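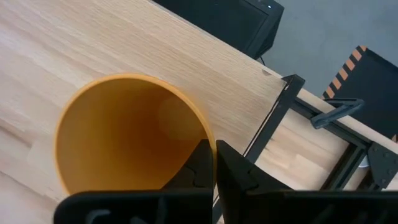
**How long do you let loose leaf black tea steep if you take it with milk?**

Four to five minutes, with the water at a full boil. Any shorter and the milk flattens it out. Go a little heavier on the leaf before you go longer on the clock.

*(pinned from the last thread, carry on below)*

---

**kpringle_tea**

OK so I've been doing the five minute thing since June and I'm mostly sold, but my second cup is always bitter. I make a pot, pour one, and by the time I come back to the pot it could strip paint. I'm using the Kokeck breakfast blend, the one in the green bag. Do I just drink faster??

**despina_z**

Take the leaves out! Get a basket infuser, lift it out at five minutes, done. The pot can sit there for half an hour after that and it only gets cooler. I fought with this for years (my grandmother left the leaves in all day and topped it up with hot water, and I thought that's how tea was supposed to taste).

**Rejean_B**

I'm going to disagree a little. Baskets are fine but most of them are too small, and the leaf gets packed in there and can't open up. I brew loose in one pot and strain into a second warm pot. More washing up, sure, but the difference is big with a large leaf tea. For that Kokeck blend, which is pretty much dust, OK, use the basket.

**kpringle_tea**

Dust! I like that tea!

**Rejean_B**

It's good dust. I have a bag of it too.

**lumturie.s**

Can I jump in with the milk question, or will that get the thread locked again

**despina_z**

Go ahead, Friday's fight was about sugar anyway.

**lumturie.s**

Milk in first or milk in last? I'm a milk last person — you can see the color and stop when it's right. My husband pours milk first into whatever's clean and then just hopes. Also, size matters more than anyone here admits. A splash in a small teacup is nothing like a splash in one of those big wide mugs, and I always end up underdoing it in the big ones.

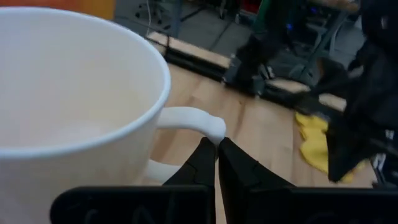 So now I use a 20 ml scoop for the milk, one for a teacup and two for a mug, and I get the same cup every morning. My husband thinks I've lost it. He also drinks it without complaining.

**m_vlachou**

A scoop, wow. I'm milk first if there's a pot and milk last if it's a bag in the mug. If the milk's in there with the bag, the water isn't hot enough to brew anything and you get beige sadness.

**Rejean_B**

Agree with Marin on the bag thing. Everything else about milk first is habit.

**kpringle_tea**

Update: got the Purnier basket, the deep one. Took it out at five minutes, had my second cup at the twenty minute mark. No paint stripping. It was lukewarm though, so now I guess I'm shopping for a tea cozy. Knitted or quilted?

**despina_z**

Quilted. Knitted ones have holes!

**m_vlachou**

Knitted, double layer. My aunt's has outlived two teapots.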